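Can a Machine Sew a Button Yet? Term Project Report
By Sorcha Drummond
Posted 7th February

166 shares | 2 comments

My grandmother kept a mending basket by her chair, and whenever I stayed with her I was handed a needle and something with a hole in it. I was never much good. I think that basket is why I picked this topic when our instructor at Mollamberg asked us to choose a chore and find out whether a machine could do it for us. Most of my classmates went for dishes or vacuuming, and I can see why, as there is plenty to read on both. I chose mending, by which I mean the small stuff: a loose button, a dropped hem, a sock heel.

I should say early on that sewing machines don't count here. A sewing machine is wonderful, but a person has to do all the hard parts, like finding the hole, flattening the cloth, feeding it through and stopping before the sleeve gets stitched shut (I have done this, twice, to the same shirt). My question was whether a machine could take over those parts too.

How I went about it

I did three things. I read what I could find in the library, I sent a short survey to families at my old school, and I spent an afternoon at MacLeish, a repair and alterations shop that was kind enough to let me sit in the back and ask far too many questions. The survey went out to 267 households and 71 answered, which my instructor says is decent for a survey with no prize attached.

The families were very clear about what they wanted. Folding laundry came first by a mile, then scrubbing the bathroom, and mending landed somewhere near the bottom. Several people wrote in the margins that they don't mend at all anymore and just buy a new one. I found that a little sad, but it is useful to know, and it may be one reason so little work goes into a home mending machine.

At MacLeish they use a Vesico button machine that is older than I am. It does one thing, very fast, as long as somebody sets the button and the cloth in exactly the right spot. They also tried a Meneo folding table last December and sent it back. It managed towels nicely, they told me, and got hopelessly confused by anything with a hood.

Where needle and thread are already being handled by machine

The closest thing I found to what I had in mind was in surgery, where robotic instruments hold thread and place stitches inside the body. Those instruments are usually steered by a surgeon, so I can't call it a machine doing a chore on its own. Still, the handwork is so close to my grandmother's that I spent most of a weekend reading about it, and I kept coming back to how messy thread is even there.

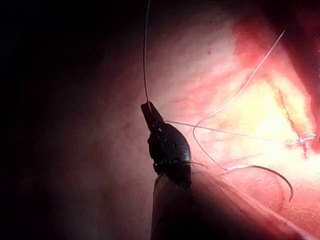
What the thread taught me

One strand runs up from the black jaw, another goes off sideways to a little knot, and a third loops over and down to the curved needle, with strands crossing on the way. I have made that exact tangle on a pajama cuff! To do the next stitch, you need to know which strand is which, and the cloth (or the tissue, in this case) is soft and full of folds of its own. People sort this out partly by feel. I tried sewing a button with my eyes closed and then with thick gloves on, and the gloves were much worse.

What I think so far

For a shop floor, with the same button on the same shirt all day, yes, machines can do it and have for ages. For a home, I would say no for now, and I'd expect folding to get there well before mending does. My survey was small and all from one town, so please don't lean on it too hard. If I had another term I would go back to MacLeish with a stopwatch and time the hems, and I'd ask the families how many of them own a needle.

Thank you to everyone at the shop, and to my grandmother, who read the first draft and fixed my spelling of "selvage."

Related reports
Who Empties the Dishwasher? A Survey of Our Street
Testing Two Robot Vacuums on a Shag Rug
Why Fitted Sheets Are Hard to Fold
Stocking Shelves at Night: A Store Visit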